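首页 > 文库 > 短篇小说 > 永续债

打印本页 | 电子邮件发送

关于第2112号债券付息事宜的报告

本员奉Mistmont公债管理署之命，前往Grimik办理Trorkley运河永续债券末号持券人之劝赎事务，现将经过呈报如下。呈文格式要求陈述简明，本员已尽力遵守。个别段落超出通常篇幅，请准予保留。

Trorkley运河永续债券发行于130年前，用于开凿自Trorkley至Grimik的运河。债券每张面额200克朗，年息2克朗，不设到期日。息金每年三月付给，持券人须携原券亲至Grimik代办所，由代办员在券背加盖付讫章。章程第九条写明，非经持券人书面同意，发行人不得赎回。起草章程的人显然相信，运河将与山川同寿。

运河通航时间不长。铁路修到Grimik以后，货船改停别处，闸门拆去，河道的一段填平作了道路。债券则继续付息。运河公司清算时，债务由市政承担；市政财务重组时，又移交本署。历次移交的卷宗均称该项债务“数额微小，不影响总体安排”，因而每次都得以原样保留。

至本员接手时，全部债券中仅存一张未赎，编号2112。其余各号，或由持券人自愿交回，或于火灾、迁居、继承中灭失，依例公告注销。为这一张债券，本署每年须单列科目，编制付息计划，核对持券人名册，并向Khattak银行支付代办费。Khattak银行保留Grimik代办所，也只为每年三月开一次窗口。审计处在意见书中指出，管理该笔债务的费用，远高于债务本身，建议年内了结。

署长批示：同意，派员劝赎，价格可从优。

本员于三月初抵达Grimik。自Mistmont出发须换乘一次火车，再换长途汽车，抵达时已是下午四时。代办所设在旧税关楼内，与邮政窗口共用一道门。Khattak银行派来的代办员已先到，正用湿布擦拭柜台。据其介绍，窗口开放期间并无其他业务，银行发给的是一只印泥盒、一本登记簿、一枚付讫章和两枚硬币。

本员询问为何不用转账。代办员答，章程规定当面付给，且规定以硬币付给。本员翻检随身所携章程抄本，确有此语，在第四条之后以小字附注。

代办员在此岗位已有多年。本员问其对裁撤代办所有何意见，代办员表示服从银行安排，随后补充说，登记簿还剩许多空页，如需上缴，希望允许在最后一页写明因何中止，以免后人误认为经办人疏漏。本员认为这一要求合理，已记录在案。

持券人于次日上午十时到达。依署内保密规定，本报告不载其姓名，以下均称持券人。持券人年事已高，步行前来，途中所经即旧运河填平的一段。原券装在一只硬纸夹内，纸夹外另有布套。

代办员查验号码，查验水印，翻至券背。券背早已盖满，历年付讫章盖在粘附的续纸上，续纸折叠数层，展开后长过柜台。最早的章为圆形，中有船锚；其后为方形市政章；再后为本署椭圆章。三种印章之间各有一处空白，本员当时未问，后来才知道，那是两次移交期间停付的年份。息金事后均已补发，补发时却没有补章。

付息手续办妥后，本员向持券人出示委派书，说明来意，并宣读劝赎条件。本署愿按面额收回债券，另付相当于多年息金的补偿，款项可即时拨付。持券人听毕，请本员将条件再读一遍。本员照办。

持券人问，赎回以后，名册如何处理。

本员答，名册随科目一并注销，档案封存于Mistmont总库。

持券人又问，封存以后是否仍有人查阅。

本员答，依规定可申请查阅，实际上极少有人申请。

持券人随后陈述了该券来历。本员认为其中部分内容与处置意见有关，摘要如下。债券最初由持券人的曾祖辈领得，领取时并未付款。当时运河公司拖欠工资，以债券抵给挖河工人，每人领若干张，多数人当月便折价卖给Mistmont来的商人，换取口粮。曾祖辈也卖了，单留一张。家中相传，留下的理由是想看一看公司是否真的会每年付钱。

本员须在此说明，本署现存卷宗中并无以债券抵付工资的记载。发行簿上的第一栏统一写作“认购人”。本员当即向持券人指出这一点。持券人表示知道，并说正因如此，才每年来一次。

代办员此时将登记簿调转方向，请本员看其中最早的数页。登记簿为历任代办员接续使用，首页纸张已脆。付息栏之外另有备注栏，墨色很淡，可辨认出若干条：某号，本人挖第三段，领息；某号，本人已故，其妻领息；某号，卖出，不再来。此类备注持续了若干年，以后渐少，以后全空。本员逐页核对，备注字迹前后一致，应出自首任代办员一人之手。章程没有要求填写这一栏，也没有禁止。

本员请持券人稍候，前往邮政窗口与署内通话。值班科员请示后回复，劝赎条件可再上浮一次，如持券人仍不接受，可告知其发行人保留以立法方式终止付息的权利。本员返回柜台，宣读了上浮后的条件。后一项本员没有告知。此系本员自行决定，责任由本员承担。

持券人未接受上浮后的条件，但提出了另一方案。该方案只有一项内容：债券可以无偿交回，不取面额，不取补偿；本署须将登记簿中的备注抄入发行簿，凡备注写明挖河者，第一栏改为“工人”，并注明领券代替工资。抄写完毕，由持券人核对，核对无误，即行交券。

本员向持券人说明，发行簿属于永久档案，任何改动须经署长核准，并附更正依据。持券人问，登记簿是否可以作为依据。本员答，登记簿属代办所日常账册，其证明效力需由法务处认定。持券人问需时多久。本员答，无从估计，或许一年，或许更久。持券人说可以等，明年三月仍来领息。

会面至此结束。持券人收下硬币，在登记簿上签名，将续纸按旧痕折好，放回纸夹。离开时代办员送至门外。

当日下午，本员沿旧河道步行一段，以便了解债务所涉工程的现状。填平路段两侧多为住宅，路面较他处略低，雨后据说积水。未填的一段在镇外，两岸石砌完整，河底长草。石壁上刻有段号，间距均匀。本员找到第三段。除段号外，石上别无文字。

返程前本员再赴代办所，与代办员共同清点登记簿页数，并征得Khattak银行同意，将首任代办员所写备注全部抄录一份。抄录用去一整日，代办员协助辨认字迹。有数处两人意见不同，均并列抄出，不作取舍。其中一处，本员读作“未领足”，代办员读作“未领走”。两种读法所涉金额相同，意思则差别较大，请法务处留意。

现就处置意见呈报如下。

第一，审计处关于管理费用的计算无误，本员没有异议。

第二，劝赎未获成功，其原因在于本署所提条件与持券人所求不属同一事项，继续提高价格预计没有效果。

第三，持券人所提方案不增加财政支出，所需者为抄写人工及署长签字。本员建议采纳。更正依据以登记簿抄录本充任，原簿由代办所移送总库，与发行簿同架存放。

第四，在更正完成以前，Grimik代办所应照常于三月开放窗口，付讫章、印泥及硬币照旧配发。

第五，券背两处空白，建议在更正时一并补章。补章使用何种样式，船锚章与市政章均已作废，印模是否尚存，请总库查明。

本报告呈送以后，法务处曾退回一次，要求删去与处置无关的叙述，并列举旧河道步行及第三段石壁两处。本员复函说明，上述内容可以证明工程确已完成，而工程完成与工资是否付清，属于同一案情的前后两端。法务处未再退回，也未作答复。

年末，署内编制下年度付息计划。Trorkley运河永续债券仍列单独科目，金额2克朗，持券人一名。审计处在旁批注：上年意见请参阅。署长在批注之下签字，没有写同意，也没有写不同意。

更正手续于再次年启动。总库在地下层找到船锚印模，木柄已失，印面完好。本员因熟悉案情，受命担任抄写。发行簿第一栏改动之处，均以细线划去原字，原字仍可辨读，新字书于其上，旁加署印。抄至编号2112时，本员照登记簿所载写下：工人，挖第三段，领券代工资，未卖。
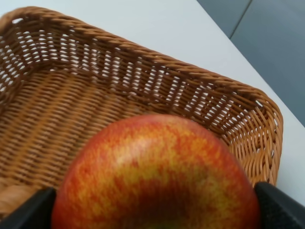 三月，窗口照常开放。本员携发行簿抵达Grimik，代办员已将柜台擦净，续纸与发行簿并排展开，由持券人逐行核对。核对自上午十时开始，中途未休息，至下午四时尚余数页，经各方同意，次日继续。

打印本页 | 电子邮件发送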